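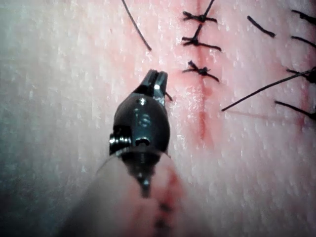
How to run a shift at the robot suturing bench

I wrote this guide for colleagues at Gikier who are moving from hand stitching to the robot bench in Skendale. I made the same change in January, after many years with a needle holder in my hand. The official manual explains the machine well, but it says little about the working day of the person beside it. If you find a mistake, please tell me or Rhona Guthrie.

What the work is now

Before, each of us stitched practice skin from the first pad to the last. Now the robot places and ties the stitches, and one operator looks after the bench. You prepare the pads, watch the knots, stop the arm when it is needed and decide which pads are good enough to send out. An order is still 70 pads, as it was with hand work.

Before you start

Take the pads out of the box and let them lie flat for 21 minutes. A pad which was rolled will lift at the corners and the needle will go in too deep. Wipe each one with a damp cloth, no soap.

Look at the gripper with the lamp on. The jaws must be clean on the inner side. If a short piece of thread is caught there, remove it with the plastic tweezers, never with the metal ones. Check also the wrist: move it by hand in both directions with the power off. You should feel no step.

Then log in to Stitis with your own name. Do not continue on the login of the previous operator, even for one pad. The stop record is kept by name, and Gopinath Salian reads it every month.

Running a pad

1. Fix the pad on the plate, with the cut lines pointing away from you.
2. Choose the programme. For simple interrupted stitches it is 819.
3. Let the arm find the line. If the cross on the screen is beside the red line and does not sit on it, correct it now. Later is more difficult.
4. Start at slow speed for the first 3 stitches. When they are even, you can go to normal speed.
5. Keep one hand near the stop button until the first knot is tied.
6. Cut the tails if the order asks for it. Some schools want them long, so read the order sheet.

When to stop the arm

Stop if the skin turns white between the jaws, if a thread runs behind the wrist, or if the same knot is tied twice. Please also stop when you only have a bad feeling. In my first weeks I waited too long, I thought that the machine must know better. Rhona looked at my pads and told me that nobody here will ever be blamed for a stop. This has been true until now.

After a stop, open the jaws from the screen. Do not pull the thread out by force – the surface tears very easily at the edge of the cut.

Checking the knots

Screen values are useful but they do not replace your fingers. Pull each knot lightly to the side. It should hold and the two edges of the cut should stay level. A knot that slides goes on the sheet as "loose", and the pad goes to the lower shelf of the Lynch cabinet. We repair these by hand at the end of the shift.

Do not skip the repairs, even when the shelf is nearly empty. It is now the only hand stitching that we do, and I noticed after two months that my own knots were slower. Four of us asked for one hour of hand practice per week and we got it. It is in the rota under "bench training", so put your name there.

What changes for your body and your day

My neck is much better. My eyes are more tired than before, and I get up from the chair after every fifth pad. The talking is also different: at the old table we sat together, at the bench you are alone with the arm. We now take the tea break at the same time, at 10.15, and the arms are parked for it.

Closing the bench

Park the arm, wipe the jaws, count the needles into the tin and write the number on the sheet. Log out of Stitis. Leave the lamp off and the cover on, and put unfinished pads back in their box with a note for the next operator.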